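我是从去年五月开始认真做酸面包的，起因特别俗：楼下那家面包店涨价了，一个乡村欧包要卖到我觉得心疼的数字。我当时想，面粉加水加盐，能有多难？（后来我妈听说这句话，笑了整整一顿饭。）

教我养酵种的是 Séverine Maillard，她在 Plomley 烘焙教室带周末班，说话快，手更快。第一堂课她往每个人手里塞了一只玻璃罐，说这就是你们接下来的宠物，一天喂两次，不许忘。我给我的那罐起名叫“老黄”，结果第3天它就塌了，一股指甲油味，我差点把它倒进水池。Séverine 在电话里让我别慌，换成全麦粉，水温调高一点，再等等。
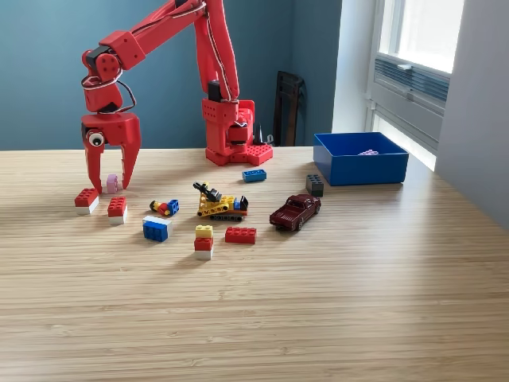 等的过程最磨人。我每天早上起来第一件事就是趴在灶台边看罐子，橡皮筋勒在昨晚的高度上，涨过线了就高兴一上午。第二个星期它终于稳定下来，喂完四个钟头能翻倍，闻起来像酸奶混着一点青苹果。那天我发了九张照片到朋友圈，点赞的大多是同班同学，大家心里都懂！

然后就是面团。我试过的面粉不算少，最后留下来的是 Fomammont 的石磨粉，吸水慢，脾气也怪，但是烤出来有股坚果香，别的粉我还真没吃出来过。水量我一路加到百分之七十八，黏得像胶水，折叠的时候手上要沾水，动作要轻，中间歇半小时再来一轮。厨房冷的时候我就把盆塞进关着的烤箱，里面放杯热水，土办法，好用。

我家那台旧烤箱最高只能到238度，说明书上写得比这漂亮多了，我买了支温度计才知道真相。Rania Srour 是我们班烤得最好的，她劝我别急着换，先买个铸铁锅，盖着盖子烤二十分钟，再掀开上色。我照做了，第一次听见面包出炉以后表皮噼里啪啦地裂，站在厨房里傻笑了半天。

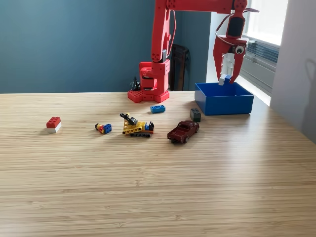 浅色木桌面上的红色机械臂，夹爪侧面有一个黑白相间的圆形“眼睛”。

当然也有翻车的。有一回我晚上十一点把面团放在室温就睡着了，早上它已经爬出盆沿，软塌塌地摊在台面上。我舍不得扔，倒了半瓶橄榄油，撒上迷迭香和粗盐，硬是烤成了佛卡夏，同事吃完还问我要方子。我哪有方子啊！

如果你也想试，我的建议是先别买一堆工具。藤篮可以用铺了布的漏勺盆代替，割包刀可以用新的剃须刀片，秤倒是一定要有，按克称，别拿杯子估。第一个面包多半像块砖，切薄了烤脆，抹上黄油照样好吃。

老黄现在住在冰箱第二层，每周拿出来喂一次。上个月我分了一小罐给邻居，她给它改名叫“小黄”，昨天晚上发消息问我：它冒泡了，是不是该喂了？我回她，喂吧。

---
本网站使用 Cookie 以改善您的浏览体验。继续浏览即表示您同意我们的 Cookie 政策。【接受】【管理设置】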